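4. Evaluation of the Vornton Gripper Kit

4.1 Setup and procedure

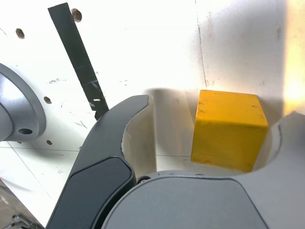 We bought the kit at list price in April and had no contact with the vendor until the trials were finished. It ships with a two-finger gripper, a wrist camera mount, a flange adapter and a software package that handles calibration and logging. Installation was done by one of the authors who had not used the product before. Mechanical assembly took 20 minutes. Software setup took most of an afternoon, largely due to a driver version that the printed guide did not mention.

Figure 3. Wrist view from the cube task, with the yellow wooden cube between the gripper fingers.

The cube task follows the protocol of Sadeghi and Falcão. The arm starts from a fixed home pose, moves to the object, closes the fingers, lifts and holds. A trial counts as a success if the object is still held at the end of the hold period. We ran 60 trials per object using the default force setting, then repeated the full set with the force limit lowered. The finger pads were wiped with a dry cloth before each block. Lighting in the room was not controlled, and glare shows up at the side of some wrist images, including Figure 3.

Each trial produced roughly 2,000 log entries. The Vornton software writes these to a single file per session and does not split them by trial, so we segmented them afterward using the gripper open and close commands. Two raters, Huttunen and Correia, scored the trials separately from the wrist video. Where they disagreed, the trial was scored again by a third rater who had not seen the earlier marks.

4.2 Support and documentation

We sent three questions to the vendor's support address after the trials. Two were answered the next morning. The third, on changing the logging rate, was still open when this paper was submitted.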